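Flerkton's accessory unit rules are changing, and I've been reading the fine print

2018-05-09

Well, it went through. The town council in Flerkton voted last night to let homeowners build a second, smaller house on a single-family lot, and I stayed to the very end of the meeting so you don't have to. (My back is paying for it this morning. Those chairs!)

If you've been following along, you know the idea has been kicked around here for years. Backyard cottages, granny flats, garage apartments, call them what you like. Up to now you could only build one if your lot was on the old mill side of town, and even then you had to ask for a special hearing. Starting in June, any lot in the two main residential zones can have one, and the planning desk can sign off on it without a hearing, so long as the plans meet the size and setback rules.

I know a lot of you have been waiting for this, since my inbox is full of people asking what it does to the price of their house. I'll get to that. First, the basics.

The new unit has to be smaller than the main house and can't be taller than it. It needs its own kitchen and bath and its own entrance, and it has to sit at least six feet off the back property line. One off-street parking space is required unless you're on the Drollau bus route, in which case you get a pass. The owner has to live in either the main house or the little one. That last part got the longest argument of the night by far, and I'll admit I went back and forth on it myself while I was sitting there.

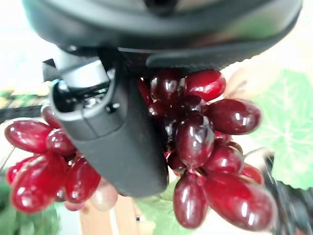
The permit fee is where people's eyebrows went up. The application itself is 169 dollars, and I heard a little sigh of relief in the row behind me when that number was read out. Then came the sewer and water hookup charge, which is 2495 dollars per unit, and the sigh went the other way. You'll pay that even if you're converting a garage that already has a sink in it. I asked the planning clerk about this on the way out and she told me the charge is based on the new kitchen, so the sink you've already got doesn't help you any.

Now, about values. I've been selling houses in this town long enough to be careful with predictions, and I'm going to be careful with this one too. A finished, permitted second unit almost always helps when you go to sell. Buyers like having somewhere for a parent to live, or rent coming in against the mortgage, and they'll pay for it. What I can't tell you is whether you'll get back every dollar you put in. A house on Song Street with a legal cottage behind it sold in my office this winter, and it had offers before I'd even gotten the sign straight in the lawn. But that cottage was built by the owner's brother, who is a contractor, and it's a gem. A damp garage with a hot plate is a different story.

And please, please, if you already have a unit back there that was never permitted, go talk to the town before you list. The ordinance has a window for bringing older units up to code, and the late penalty is waived for anyone who comes forward in the first year. I've watched sales fall apart over this at the very last minute, with the moving truck already booked, and it's a miserable thing for everybody. The inspector will want to see ceiling height, a second way out of the bedroom, smoke alarms and the electric panel. Bring whatever paperwork you have, even if it's a shoebox of receipts.

A few people have written to ask about the Clesis subdivision. I'm sorry to say you folks have another layer to deal with! The town's new rules don't cancel your association's covenants, and as I read them, the Clesis covenants still say one dwelling per lot. Amending them takes a yes from 65 percent of the owners. I've heard there's a petition going, and at the meeting one man said he had 31 signatures so far, though I haven't seen it myself. If you live there, don't spend money on drawings until that's settled.

Financing came up too, and it was the part of the evening I found most useful. Most people here who've built one have used a home equity line, but a lender who spoke during public comment said her bank would look at a renovation loan for a unit attached to the main house. For a detached one she was less sure. Call around, ask for the answer in writing, and ask whether they'll count the future rent as income, because lenders seem to be all over the map on that.

There was some worry about short-term rentals as well. The council put in a thirty-day minimum for anything leased in the new units, so if your plan was to fill the place with weekend visitors, that's out. I think that's fair — we're short on year-round places to rent, and it was the main reason for doing this in the first place — but I know some of you on the lake end will disagree, and I expect I'll hear from you by lunchtime.
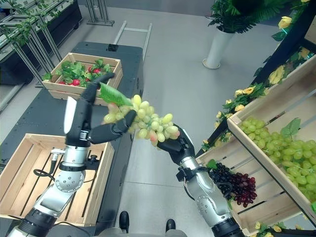 Eluned Jenkins wrote in before I'd even finished typing this up to say that the parking rule is the piece she'd change. Her lot is narrow, she's two blocks past the last bus stop, and the only place for another car is the front yard, where the town won't let her pave. She says she'd happily build a one-bedroom for a tenant with no car at all, and she wants to know whether there's any give.

There might be. The planning desk can grant a parking waiver if the lot is under forty feet wide, but you have to ask for it on the first application, and it goes to the zoning board if a neighbor objects within two weeks. So measure your frontage, Eluned, and go chat with the neighbors before the notice lands in their mailbox.

The forms should be at the town office counter by the end of the month, and the clerk told me they'll go up on the town website at the same time. The full ordinance is there now if you'd like to read it, setback diagrams and all. I'll be going through the rental section again this week and will post an update if I find I've gotten anything wrong.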